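Cap sorting and stacking: call for participants and one part-time bench post

Ferraro, Idville
Notice issued 4/13/24

Ferraro handles returned and surplus headwear for shops and clubs. Baseball caps reach the Idville building mixed by colour, lettering and size, and leave it sorted, nested and packed. We are rewriting the written method for the sorting bench and need people to work through the draft at a table, at their own pace, and to tell us where it is unclear. We also have one part-time post for a bench sorter. Both are described in this notice. Please read the whole text before applying, as the two have different conditions.

Background

The present method dates from a time when most of the stock was plain. It tells the sorter to group caps by crown colour and to stack them with all brims facing one way. It says little about lettering and nothing about caps that share a colour but carry different words or initials. A count of one store room last year found 1,171 caps filed under the wrong heading. Most of these had been placed by colour when they should have been placed by front panel.

The draft method, known in the building as Revel, sets the front panel as the first key and crown colour as the second. It also sets a rule for nesting: each crown sits inside the one behind it, the front panel of the first cap is left readable, and the row is kept short enough to lift with two hands. We want to know whether people who have not sorted caps before can follow this from the page alone.

Part A: participants for bench sessions

Each participant attends two sessions. A session consists of a short reading period, five sorting rounds and a written form. Rounds differ in the mix of caps and in what else is on the table. Some rounds include an item that is not headwear, such as a boxed game, and the sheet asks you to decide whether to work round it or move it first.

In each round you will be asked to:

Separate the caps by front panel, then by crown colour.
Turn each cap so that the crown is up.
Nest matching caps in a row, front to back.
Leave single caps flat and apart from the rows.
Mark on the sheet any cap you could not place, with the reason.

Lettering is treated as follows. A single initial is a heading of its own. A full word is a heading of its own, even where it begins with the same letters as another. Where two caps carry the same word on different crown colours, they share a heading and go in separate rows. If the curve of the crown hides part of a word, turn the cap and read it before you place it. Do not guess from the first letters.

The table has a white marbled top and floral wallpaper on the walls round it. Black, maroon and cream caps are all in use. 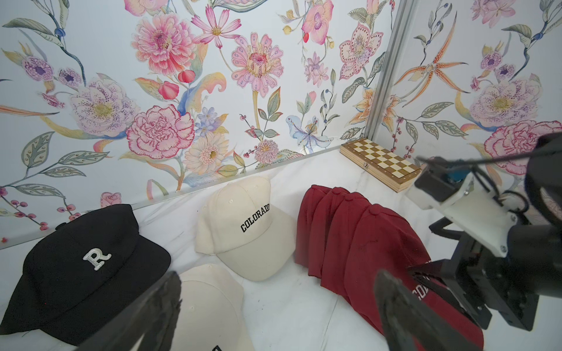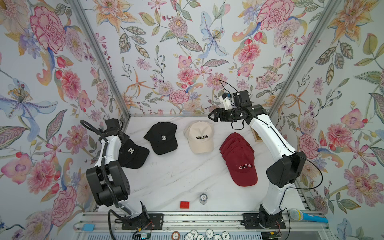 Caps on the marbled table, floral wallpaper behind.

Rounds are not timed against a limit. Start and finish are noted, but a slow round is as useful to us as a quick one. You may stop a round at any point and it will still be counted as attended. Conversation with the person running the session is kept to the start and the end, so that questions about the method go on the form and are not answered at the table.

Who can take part

Participants must be aged 18 or over and able to read printed instructions in English at ordinary text size, with glasses if needed. You must be able to tell black, maroon and cream apart under indoor light. No experience of warehouse, shop or textile work is required. Anyone who has been paid to sort headwear in the past year should apply under Part B instead, or wait for a later call.

The work can be done standing or seated. A stool of adjustable height is kept beside the bench. Please tell us in advance if you need a lower surface, as this has to be brought from another room. People with skin reactions to dyed cotton or to sizing in new fabric should not apply – cotton gloves are available but do not remove the problem.

What we provide

Travel within Idville is repaid on production of a ticket. Participants from Ploltier should use the morning bus and may claim the return fare. Tea, coffee and water are available outside the session room. Drinks are not allowed at the bench, since marks on cream fabric cannot be removed well enough for resale.

A participation fee is paid after the second session. The amount is stated in the letter of confirmation and is the same for every participant. Those who attend one session only receive half.

Records

We keep your sheets, your form and the start and finish notes. Sheets carry a number and no name. The list that links numbers to names is held separately and destroyed once fees have been paid. You may ask for your sheets to be withdrawn up to that point, and your fee will not be affected.

Part B: bench sorter, part-time

The sorter will work to the present method until the draft is approved, and to the new one afterwards. The post is for mornings only and is fixed-term, with a review before any extension. The bench is expected to clear 3,000 caps in a normal month, shared between the post-holder and existing staff.

Duties:

Unpack incoming cartons and check the delivery note against the contents.
Sort by the method in force and nest the rows ready for packing.
Set aside caps with loose stitching, a missing top button, bent brims or damaged eyelets.
Brush lint from dark crowns before nesting.
Pack rows in cartons with the brims all facing the same short side, and label the carton on two faces.
Leave the bench clear at the end of the shift.
Note errors in the written method as they are found.

Needed:

Steady attention to small differences in lettering and shade.
Clear handwriting.
Ability to lift a full carton from floor to bench height. A trolley is used for all longer moves.

Useful but not needed:

Experience of stock returns, laundry sorting or costume stores.
Knowledge of cap construction – panels, eyelets, closures, sweatbands. We can teach this in a morning.

The rate of pay and the pattern of leave are given in the further details, which are sent on request. Overalls are supplied. Shoes with a closed toe are required and are not supplied.

How to apply

For Part A, write to the Ferraro front desk in Idville with your name, a contact address and the mornings or afternoons you can attend in May. Put "Revel sessions" at the top. Places are given in order of receipt until the bench is full. If both of your sessions cannot fall within May, please say so, as a short reserve list will be kept.

For Part B, send a letter of one page and a list of previous work, paid or unpaid. Put "Bench sorter" at the top. Applicants who are invited to visit will be asked to sort one mixed carton and to talk through how they placed each cap. Allow a full morning for this. Travel is repaid on the same terms as for Part A.

A person may apply under both parts but cannot be accepted for both. Letters may be handed in at the front desk or posted. Applications by telephone cannot be taken, though the desk will answer questions about access, parking and buses from Ploltier.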